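Cloth folding: corner-pinch regrasp vs flat re-approach, results and questions

grerlow_k
Original poster
Posting results from the regrasp comparison since two people asked in the September thread. Bimanual setup, polo shirt on a white table, one wrist camera per arm plus the head camera. The policy predicts action chunks from all three views. The only thing changed between conditions is what happens when a fold is scored as bad: either the arm pinches the nearest free corner and redoes that fold, or both hands open, retract, and approach the garment again from above.

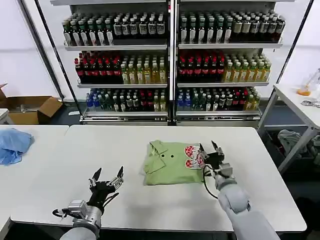

Scoring is done on the head view only, by comparing the garment outline against a target rectangle. The wrist views go into the policy but not into the score. We ran 41 episodes per condition, same shirt, same start pose for the arms. Corner pinch failed to reach the target in 9. Flat re-approach failed in more, but I am still relabeling those and will not quote a number until that is done.

Backlund
How is "nearest free corner" computed? If it comes off the same outline you score with, the condition gets information the other one doesn't.

grerlow_k
Same outline, yes. The corner is the outline vertex closest to the fingertip position from forward kinematics. I take the point about the information, although the re-approach condition also uses the outline to pick its landing position.

pandach_dev
I would worry about layers more than corners. From overhead, one layer and three layers have the same outline. At the wrist you can at least see the creases. We logged wrist views for a similar test and the pinch often gathered the cloth into a point, which pulls on whatever is underneath.

grerlow_k
Agreed, and ours gathers too.

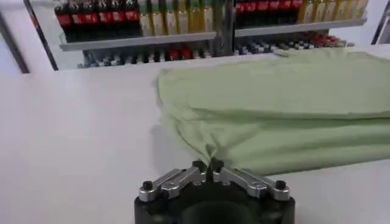
Wrist view, corner pinched between the fingertips, cloth drawn to a narrow twist.

I have not separated single-layer pinches from multi-layer ones. The labels would have to be done by hand from this view.

Ingvild Brekke
I disagree with the conclusion people will draw from this. One shirt is one stiffness, one collar and one print. The outline method also depends on a light green garment being separable from a white table. Run it with a white shirt and I expect the segmentation to fail before the regrasp strategy matters at all.

Backlund
That is a segmentation complaint – it hits both conditions equally.

Ingvild Brekke
Only if both conditions query the outline equally often. Corner pinch queries it every time a fold is scored as bad and then again for the vertex. Log the queries per episode and we can settle it.

grerlow_k
Fair. I will add the query count. For reference, the re-approach condition begins with the fingers spread and clear of the cloth, and the outline is read once at that point. 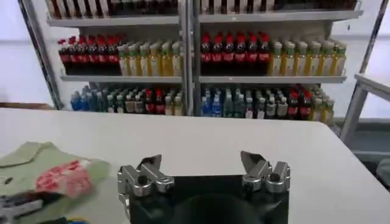

Protocol for the next run

1. Two garments instead of one, the second with no collar.
2. Query count logged per episode in both conditions.
3. Pinch labels (single or multi-layer) from the wrist view, by a person who does not see the score.

ondurach
Please also release the failed episodes. The success clips are not much use to those of us training a failure detector.

grerlow_k
Will do, after the relabeling.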